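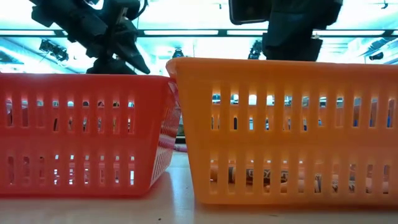
Two-Arm Sorting — Stunamari Robotics Club

Gallery added 18/05/2021

The club meets after lessons in the upstairs lab at Droltwood and takes students from any year. This spring we have been working towards the sorting round of the Hunt, the regional contest for school and college teams. A team gets two arms, two baskets and a set of mixed items, and has to move each item to the basket named on the task card. Each run lasts 6 minutes and no one may touch the arms once it has started.

We are a team of 8 this year. Half work on the motion code and half on planning, and people swap over after the holidays so that everyone gets a go at both. Gintarė Mägi looks after the code and Ülle Lukoševičius keeps the run log.

The program is called Dratum. The first version was written in April and moved one arm at a time, which was safe but very slow. The second version lets both arms move together, as long as they stay on their own side of a line drawn down the middle of the table in software. Most of our faults come from that line. If an arm needs to reach across it, the other one has to back off first, and the waiting adds up.

Red and orange baskets, one for each side. The walls are slotted and the rims are smooth, so we set the lowest travel height from the rim and add a margin. The orange rim sits a little higher than the red one and has its own setting in the code — please don't copy the red value across.

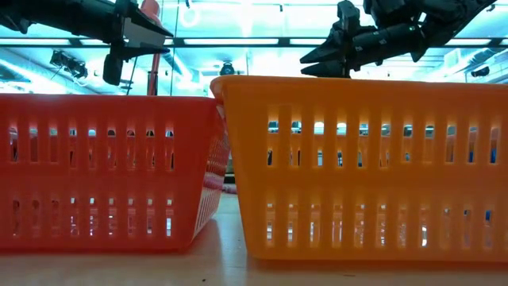
Gintarė Mägi: I would still like us to try a shared zone in place of the line. With the line we lose time on every handover, and on the last log I read there were 19 waits in one run. A zone that only one arm can book at a time would be harder to write, but I think it would get rid of most of them. I have put a draft in the club folder under Dratum, and comments are welcome before the next session.

Both grippers over the baskets, the left one above red and the right one above orange. The fingers on each are tapered, which helps when an item is lying flat but means the angle has to be right before they close.

Still to do before the Hunt:

Finish the booking draft and test it at low speed.
Write out the start-up checks on one side of paper.
Do 4 full timed runs with no stops, all logged.
Agree who stands at the table on the day and who stays with the laptop.

The run log is kept in the blue folder by the lab door, and there is a copy in the shared drive. Please fill in the fault column even when the run goes well. New members can come along at any point in the term and don't need to have written code before — ask for Ülle and she will find you a place at one of the benches.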